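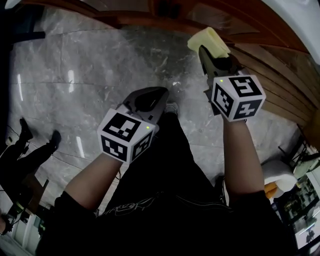 Ticket 396 - Marble floor in reception, dull patches by the curved desk
Status: Open, waiting on customer
Product: Umuvano Stone Floor Cleaner
Opened: 1 April 2025

Customer wrote:
Hello, I do hope this is the right place to ask. I look after the front hall at Dunine, where we have a grey marble floor in large tiles, and I've been using your cleaner on it since August with no trouble at all. Lately, though, there are cloudy patches that come up when the lights are on, mostly alongside the reddish-brown wooden desk. I've been over them twice with a soft foam block, wrung out well, and they look lovely for an hour and then back they come! I'm using 200 ml to a bucket. The slatted panels on the desk get the odd splash too, and I'd hate to spoil the wood.
Neville Hebden

Reply from Horrocks Floor Care support:
Hello Neville, thank you for such a thorough message - it saves us a good deal of to and fro. My first thought is that the mix is too strong. For a 10 litre bucket you only want 85 ml, and anything over that tends to dry as a film. Could you try this for us on one tile?
1. Go over it with plain warm water and a clean foam block, nothing else.
2. Dry it with a soft cloth straight away.
3. Leave it overnight, then look at it with the lights on.
For the wood, a barely damp cloth along the slats and then a dry one. Please keep the floor cleaner off it.

Customer wrote:
Oh dear, I've been far too generous then. I did one tile last night and it's still clear this morning, so I'm quite hopeful. The grout lines look a bit chalky - would Prerisico be all right on those, or is it too harsh for marble?

Reply from Horrocks Floor Care support:
Lovely news about the tile. Please hold off on the Prerisico for now, and let us know what it says on the back of the bottle about natural stone. Carry on with plain water in the meantime, and I'll keep the ticket open.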